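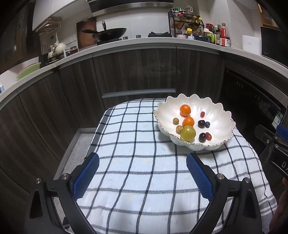 Kosimcombe Table Cloth, Windowpane Check

From the Groen kitchen and table range

A tablecloth has one job, and most of them resign by the second summer. The Kosimcombe was drawn up by people who eat at the table every day, usually with something red in a bowl, and who were tired of owning a nice cloth that lived in a drawer while an ugly one did all the work.

It's a heavy plain-weave cotton cloth with a windowpane check. The check is woven in, so the back looks like the front and you can flip the whole thing over when company is ten minutes away and you've just met with a gravy incident. We don't officially recommend this. We've all done it.

Details

Fiber: 100% cotton, prewashed
Weight: 200 grams per square meter
Weave: plain, yarn-dyed check
Hem: double-turned, mitered corners
Sizes: square (seats four), oblong (seats 6), long oblong (seats 12)
Colors: Harbor, Brick, Oatmeal, Wet Slate
Sold singly. Napkins are separate, and yes, we know.

Choosing a size

Measure the table. We mention it because our returns shelf is full of cloths bought by people who looked at the table from the doorway and felt confident.

You want a drop of a hand's length or so on each side for everyday meals. Anything longer ends up in somebody's lap and, shortly after, on the floor with the soup. For a formal drop, go one size up and warn the guests. If your table has leaves, measure with them in, then decide how often they are really in. Most people's leaves come out for one holiday a year, and a cloth sized for that day spends the rest of the year puddling around the chair legs like a curtain that gave up.

Round tables: the square works on anything up to four seats, and the corners hang in points. Some customers love the points. Some have written to us about the points. We make no round version, as the check runs off the curve in a way that made our pattern cutter, Frans Michiels, leave the room.

About the check

The first samples had the lines set too close together, and after a minute of looking at one you began to feel you were doing your taxes. Frans opened the grid up, then opened it up again. The final spacing leaves enough open ground for a plate to sit without a fight, and the lines give you something to square the forks against if you are that sort of household.

It also helps with laying the thing straight. Pick a line, run it along the table edge, walk to the other end, and see how wrong you were.

Washing

Warm wash, with like colors. Any ordinary detergent. Skip the fabric softener, which leaves a coating on cotton and makes spills bead up prettily for a second before they go in anyway.

Tumble on low or hang on a line. If you hang it, fold it over the line by a third. Pegging it by the corners gives you ears.

Ironing is between you and your conscience. The cloth comes out of the dryer with a soft, rumpled look that our catalog calls "relaxed," and if you catch it while slightly damp and pull it flat on the table, it will mostly iron itself by dinner. For a crisp finish, iron damp on the cotton setting, working from the middle out.

It will shrink a little more on the first wash at home. We prewash, but cotton likes to have the last word. Allow a finger's width each way.

Stains we have personally caused

Fruit juice - cold water from the back, right away. Berries and plums are the worst of them and get worse with heat, so keep the cloth out of the dryer until the mark has gone.

Red wine - blot, don't rub. Then cold water, then soap, then stop talking about it.

Candle wax - let it harden, lift it with a butter knife, then iron what's left through a paper towel on low.

Turmeric - sunlight, several days of it. Otherwise welcome to your new yellow tablecloth.

Ballpoint - rubbing alcohol on a cotton ball, with a rag underneath. Ask the child to do the next one on paper.

What it won't do

It isn't waterproof. If you put a sweating pitcher on it, you'll get a ring on the table, and the cloth will offer its sympathies. Use the Skusta felt underlay (sold separately, cut with kitchen scissors), which also stops the slipping on lacquered and glass tops and takes the clatter out of breakfast.

It isn't heatproof either. Trivets exist.

It is not suitable as a picnic blanket, though we understand the temptation. Grass stains are their own department.

What people have said

"Bought the Brick for a rental with a terrible table. Three tenants later, the table is still terrible and the cloth is fine." - Khurram Virk

"Took one star off for the creases down the middle, which took two washes to drop out. Otherwise a solid piece of fabric. My wife would like it noted that she picked the color." - Ward Vanhove

"The long oblong is a LOT of cloth. Folding it is a job for two adults who get along." - Tamer Dabbas

"I ordered Oatmeal expecting something like oatmeal. It is closer to sand. I have kept it." - Brunello Fiore

Mr. Fiore has a point, and we've looked at renaming it. So far the other suggestions have been Beach, Putty and Hearing Aid.

Goes with

Lirkley napkins, same cotton, plain hem, in packs of 6. They come in the solid ground shades of the four cloths. You can match or mismatch them. Matching is tidier, and mismatching means you can lose one without mourning.

Skusta felt underlay, by the roll.

Groen cloth weights, set of four, for eating outdoors anywhere with weather. Small clip-on pieces of zinc, shaped like nothing in particular after a long argument about pears.

Stock and delivery

Harbor and Oatmeal are in stock in every size. Brick is down to the square. Wet Slate sold out in August and the mill is weaving another 124 cloths, so if you want one, put your name on the list and we'll email you once when they land. Just once. We don't have the energy to pester.

Orders ship folded flat in a paper sleeve. The fold lines are real and will be with you until the first wash, or until somebody puts enough dishes on top of them.

Returns

Send it back unwashed and unused, with the sleeve if you still have it. We do unfold and look at every one. A cloth that has hosted a single meal can always be identified, usually by a crumb in the miter, and we'll mail it back to you with our regards.

Damaged in transit, wrong color, hem coming undone: tell us and we'll replace it. A photo helps. A measured opinion helps more than you'd think.

Page updated September 13, 2020. Prices are shown at checkout.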